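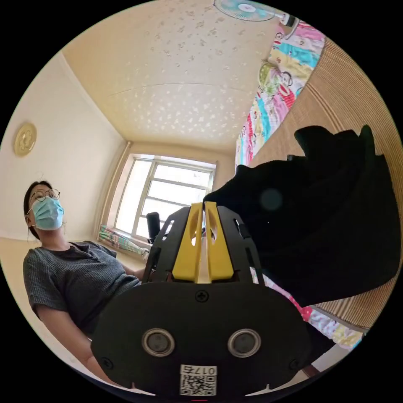 **Wanted: people who don't believe in our grippers**

Brolmont is looking for paid participants to compare three hand-held grippers on ordinary household jobs. The sessions run through July at our workshop in Gallstead, and a few can be done in your own home if you have a table and a free outlet.

Let me say early that I am not convinced any of the three is good enough. The makers all have videos. In the videos a cup gets picked up, a towel gets folded, and the clip ends. I have watched a great many of these and I still couldn't tell you which tool a person would want in their hand after forty towels. That is what we'd like to find out, and we need people who will say so when a thing is annoying.

**The three tools**

- The Tateck, with the stiff trigger. Sold to us as "effortless." My thumb disagrees.
- The Rustad, lighter, and the fingers drift out of line if you squeeze hard.
- Our own, which I helped design and therefore shouldn't be trusted on. Please be rude about it.

You won't be told which one we hope will win. By the end of a session you'll probably guess, so we ask for your scores before anyone chats with you.

**What you would do**

Each session lasts three hours with breaks. You hold the gripper, work the fingers, and use it to move, fold, stack and sort soft and hard things: shirts, socks, plastic tubs, spoons, a zippered bag that has beaten everyone so far. The grippers record video while you work. Afterward you fill in a short form on grip, weight, hand strain and how often you wanted to quit and use your fingers.

We count drops and retries from the recordings. We do not count how fast you are, and please don't race. Fast runs make every gripper look better than it is, and we've thrown out one whole round of testing for that reason.

**Who can apply**

- You are 18 or over and can sit or stand at a task for an hour at a stretch.
- You have no current wrist, hand or shoulder injury.
- You can come to at least two sessions, so that you try every tool more than once.
- No robot experience needed. If you have some, tell us, and we'll put you in a separate group.

Left-handed people are very welcome. Two of these tools were plainly drawn by someone right-handed.

**Pay and small print**

There are 38 places. Pay is $955 for the full set of sessions, and if you stop early you're paid for the hours you did. We keep the recordings for the comparison and can blur faces if you ask. If you're recording at home, tell the other people in the house first.

We will publish the scores whichever way they fall, including the form comments, with names removed. If all three tools lose to a pair of kitchen tongs, we'll print that too. (Tongs are in the test. I insisted.)

**To apply**

Write to the Brolmont trials desk with "gripper comparison" in the subject line. Give us your age, which hand you use, the hours you can manage in July, and one household chore you'd never trust to a robot. Replies go out in the order the emails arrive. Applications close when the places are filled.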